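About Mudineo

Mudineo is a small translation and subtitling school. We teach adults who already speak two languages well and want to be paid for it. Most of our students work other jobs while they study, and the timetable is built around that.

The school opened with one evening course in a rented room above a print shop on Gusow Street. That course taught subtitling only. Document translation was added the following year after several students asked for it, and community interpreting came later. We still run all three and have no plans for a fourth.

Where we are

We have the second and third floors of the Gyamfi Building. The entrance is on the side street, next to the bicycle racks, and the door code is sent to students the week before classes begin. There is an elevator. The second floor has the reception desk, two classrooms and the library. The third floor has the computer room, four listening booths and a kitchen with a microwave, a kettle and a refrigerator that is cleared out at the end of each month.

Parking in the area is limited after five. The lot behind the building belongs to the dental office and they do tow.

What we teach

The subtitling course takes two terms. In the first, students learn to time lines, cut a sentence to fit the reading speed and decide what can be left out. A spoken sentence is nearly always longer than the one a viewer has time to read, and most of the first term goes into learning to shorten it without losing the joke, the insult or the name of the street. The second term covers subtitles for deaf and hard-of-hearing viewers, songs, and programs where several people talk at once.

The document translation course takes three terms. Students work on leases, school records, birth and marriage certificates, medical letters and the kind of instructions that come folded up in a box. We use real layouts with the personal details replaced. Stamps, seals and handwritten notes in the margin are part of the work, and students learn how to mark them.

Community interpreting takes two terms and has the most hours in the classroom. It is taught in pairs and groups of three, with students taking turns as the interpreter. Note-taking is a separate weekly class. Some people find it dull at first.

All courses begin in September. We do not take students midway through a year. Applicants sit a written test in both languages and then have a short conversation with two teachers. The test has a dictionary section and a section without one. Last year we received 323 applications and offered 192 places.

Languages

We teach into and out of English. The other language has to be one we have a teacher for, and the list changes a little from year to year. The current one is on the admissions page. If your language isn't there, write to us anyway — we keep a record of requests and have added languages that way before.

The library

The library holds 592 printed dictionaries and glossaries, including a long shelf of trade glossaries on plumbing, shipping, textiles, dairy farming and railroads. A good part of it came from the Preranex translation bureau when that office closed. Students may borrow anything except the large legal dictionaries, which stay in the room. Former students keep their library card for as long as they want it.

Practice texts

Every student translates packaging at some point. It is short, it is crowded, and the space for the words is fixed before the translator sees them. A phrase that takes two words in English may need five in another language and still has to fit on the same side of the packet. We spend three weeks on it in the second term of the document course, and the grading covers length and line breaks as well as meaning.

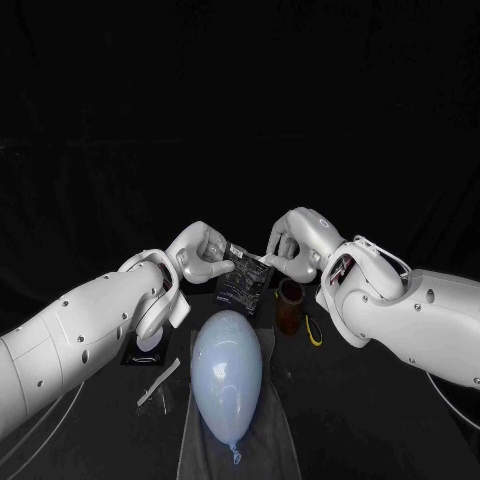

A former student wrote to us that the packaging weeks were the part of the course used most at work, and that three weeks was too short. Other people have told us the same, and from this fall the unit will run for four. The extra week comes out of the unit on business letters.

Fees

Tuition is charged by the term and can be paid in monthly parts at no extra cost. There is a deposit of $200, which is taken off the first term's bill. It is returned in full to anyone who withdraws before classes begin. Books are not included, but students rarely need to buy more than two.

We have a small number of reduced-fee places in each course. The form is one page long and is read separately from the application.

After the course

We do not promise work. We do send out a list of openings twice a month, and former students can stay on it. Many go into freelance work, some into hospitals, courts and school districts, and a few teach here. Our teachers all translate or interpret for a living outside the school, so classes are sometimes moved when a job runs over. We give as much notice as we can.

Visiting

Open evenings are listed on the calendar page. You can sit in on a class if you write to the office first. Interpreting classes are closed to visitors during the last two weeks of term.

Page updated Jun 1, 2026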